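Wash bench notebook, February
Wednesday, started 7:40

Third go at the black jersey problem. Short version for anyone skimming: still bleeding, less than last week, and I now think it's the rinse and not the dye lot.

Background so I don't have to dig for it again. The Drendulari black comes out of the dye pot fine, rinses till it looks clear, dries to a good deep shade. Then first home-type wash with anything pale and the pale thing goes gray. Not a lot. Enough that you'd notice on a collar. Teal doesn't do it. Navy does it a bit. Same jersey for all of them, same supplier, same roll as far as the label goes.

Setup today
Front loader, the Rastusari, cotton program, warm. Brundska powder, the plain one without brightener (the other box is brightener, it's been put back on the wrong shelf twice, please look at the label). Tap water, no softener. White cotton strip stitched in the hem of every swatch, same as before. Spin at 800 for set one, 1,000 for set two, because I wanted to know if water left in the load was doing the staining while it sat.

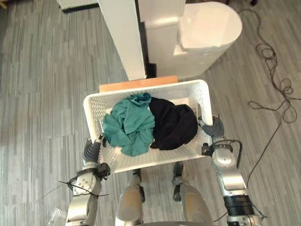

Set one out of the drum at 9:15. Strips next to the black have a gray cast along the stitch line and fade out toward the free end. Navy strips just faintly blue. Teal strips clean, or clean enough that I couldn't pick them out from the control with the lamp on.

Left half the swatches in a heap for an hour before hanging, hung the other half right away. Big difference!! The heaped ones have a hard-edged mark where the wet black lay on the white. The hung ones only have the soft gray cast. So at least part of what we've been calling bleed in the wash is happening after the wash, sitting wet. Should have tried that weeks ago.

Dry weight of the load was 834 g by the way, forgot to put it in the table. Do not round it, I need it for the liquor ratio.

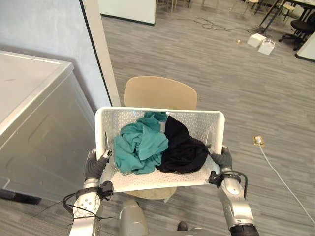

Set two, faster spin. Same powder, same dose, level scoop. Heaped swatches better than set one, still marked but the edge is fuzzy. Hung ones I honestly can't separate from set one. Fits with the idea that it's the leftover water carrying loose dye across. Doesn't prove it. Would want the same thing again with a bath we know is clear.

Which brings me to the rinse. Went back through the dye pages and the black had 2 cold rinses and no soap-off. The teal got the hot soap. No idea why, the black sheet has a line for it and the line is blank. Possible it was done and not written down but I doubt it, the timer log has no gap for it. If a step was skipped write skipped. If it was done write the temprature. A blank tells me nothing.

Things that went wrong today
Powder drawer stuck, lost a bit on the floor, re-dosed from scratch.
Lamp bulb flickering again, judged the navy strips twice to be safe and got the same grade.
One swatch lost its tag in the wash. It's black, from set one, that's all I can say about it. Left it out of the grades.
Pen died, hence the green ink from here on in the paper copy. 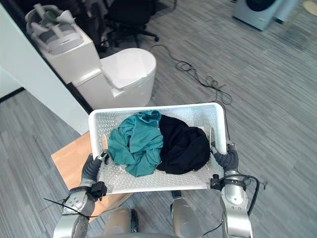 D. Kourkoulas
Bench technician, wash and color

11:50. Tested a leftover dyed black swatch in a jar of hot water with a pinch of soap, no machine. Water went dark in a couple of minutes. Poured off, fresh hot water, dark again but weaker. Third jar was pale gray. Fourth I'd call clear. So there's plenty of loose dye sitting on the fiber and the cold rinse just isn't shifting it. The rinse water looks clear because its cold, and we stop there. Pretty annoyed that we've been going by the look of the water.

Also did the rub test on a dry swatch while the kettle was on. White cloth, ten strokes, hardly any mark. Damp rub was worse, clearly gray. Goes the same way as everything else today.

Have not touched the salt question. Someone penciled "more salt?" next to the black recipe and it may well be right but I'm not changing two things at once.

For next run
Soap-off the black properly, hot, until the jar test is clear, and write down how many jars.
Same cloth, same roll, new strips.
Keep the heaped vs hung split.
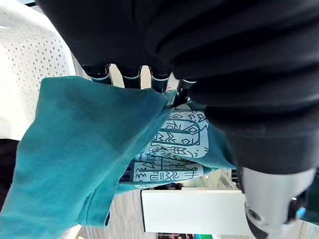 Supplies
Brundska plain is down to the bottom third of the box. Multifiber strip nearly gone, the cotton is ok. Need a bulb for the lamp and tags that survive a wash, the paper ones with the string are hopeless. Laundry marker writes fine on the teal, useless on the black obviously — sew a bit of white tape on those before they go in.

Strips from both sets are drying on the rack by the window. Leave them there till I've graded them dry, wet grades above are only a first look.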